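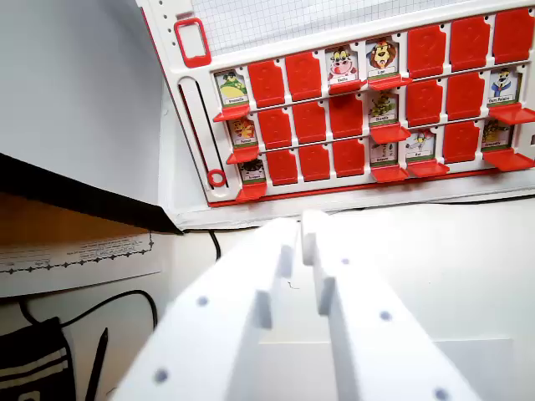 Galtik Two-Finger Gripper Kit, reviewed after one winter of use

I bought the Galtik kit in November for the small arm I keep in our shared workshop. You get the servo, the linkage, the screws and the files for the fingers. Printing is up to you. I did mine in white on the shop printer, and the second pair came out clean. The first pair warped because I rushed the bed leveling.

Assembly took one evening. The manual is short and skips the part where you center the servo before fitting the horn. Do that first or you will be taking it apart again. Ingvar Dalsgaard, who shares the bench with me, lost an hour to this on his.

My test job is a guessing game board with hinged character cards. The arm has to flip one flap down without knocking the neighbors. It's a fair test, with three rows of eight and very little room between them. Out of 60 tries the gripper itself caused 5 misses, all from the fingers flexing sideways at full reach. The other misses were my code.

Grip force is fine for cards, pens and small printed parts. Galtik lists a limit of 500 grams and I wouldn't go near it with printed fingers. The wide finger shape also blocks part of the wrist camera's view when you get close. I ended up planning each move from farther back.

The servo is louder than the Nundel I had before, and it gets warm if you hold a grip for long. Nothing has loosened so far.

Four stars. I would buy it again, but print the fingers thicker than the files suggest.

Gorazd Omerović
12 January 2022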